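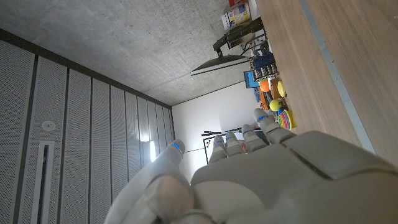 Questions I get about the Kornwood choir weekend

Do I need to read music?
No! I couldn't when I started, and I'm still pretty slow at it. Everyone gets the words and the dots, and there are practice recordings for each part on the Misness page. Play them in the car until your family complains.

How many people come?
The hall holds 40 singers, so that's where I stop taking names. If you're number 41 I'll put you on the waiting list, and people do drop out (usually altos, no idea why).

What are we singing?
Mostly folk songs this time, 8 of them, plus one long piece we'll have a proper go at on the last afternoon. It's all in English apart from a lullaby, and I'll go through the sounds with you slowly.

I don't know if I'm a soprano or an alto. Help?
Sit with whoever looks friendly and move after the tea break if it's too high. Plenty of us swap about.

Is lunch included?
Soup and bread, yes. Cakes are very welcome if you like baking. Please tell me about allergies when you book, as I can't sort it out on the morning.

Where do I park?
Behind the hall, but it fills up early. The number 19 bus stops at the end of the lane and I'd take that if I lived in town.

Can I just come and listen?
Come to the sing-through at the end, it's free and starts at 4pm. The rest is for singers only, sorry.

When's the next one?
August, if I can get the hall again.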